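**Plusora opens textile sorting room in Wallin**

WALLIN, July. Plusora, the household goods reuse company, has opened a sorting room for used clothing and home fabric on the ground floor of its Wallin building. The room takes in shirts, dresses, curtains, bedding and loose cloth, and is open to drop-offs from 8 a.m. until 4 p.m.

During a trial earlier this year, the Wallin team handled 1,334 bags from homes in the area. Most bags held clothes and household cloth mixed together, and sorters said prints and checks took the most time. Large pieces often come out folded around smaller ones and have to be opened flat before anyone can tell what they are.

"People empty a closet into a bag and tie it shut, and that's fine with us," said Deok-su Hong, who manages the room. "We would rather get it that way than have it sit in a hallway for a year. We lift the top piece, shake it out and go on to the next."

Each piece goes first to a pattern table, where plain fabric is separated from printed and woven designs. Checks are kept apart from florals and leaf prints so that buyers looking for quilting or patching cloth can find enough of one kind. 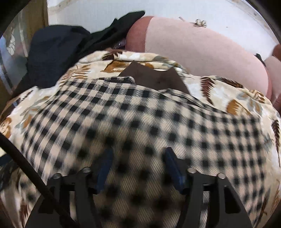 ## What the room accepts

Residents may bring clean, dry clothing in any size, along with tablecloths, sheets, curtains and fabric remnants of at least 28 inches on the longest side. Worn hems and missing buttons are accepted. Pillows, carpets and anything with mildew are not.

Bags should be light enough for one person to carry. There is a limit of two per visit, and no appointment is needed.

## Where the fabric goes

Wearable clothing will be sold at the Plusora shop next door. Cloth suited to sewing will be bundled by pattern and sent to Grorkavora, a fabric resale store in Wirirport. Pieces too worn for either use will be cut into cleaning rags.

The first bundles are due in Wirirport at the end of July. Prices will be posted at the store.

**Contact:** Deok-su Hong, Textile Room, Plusora, Wallin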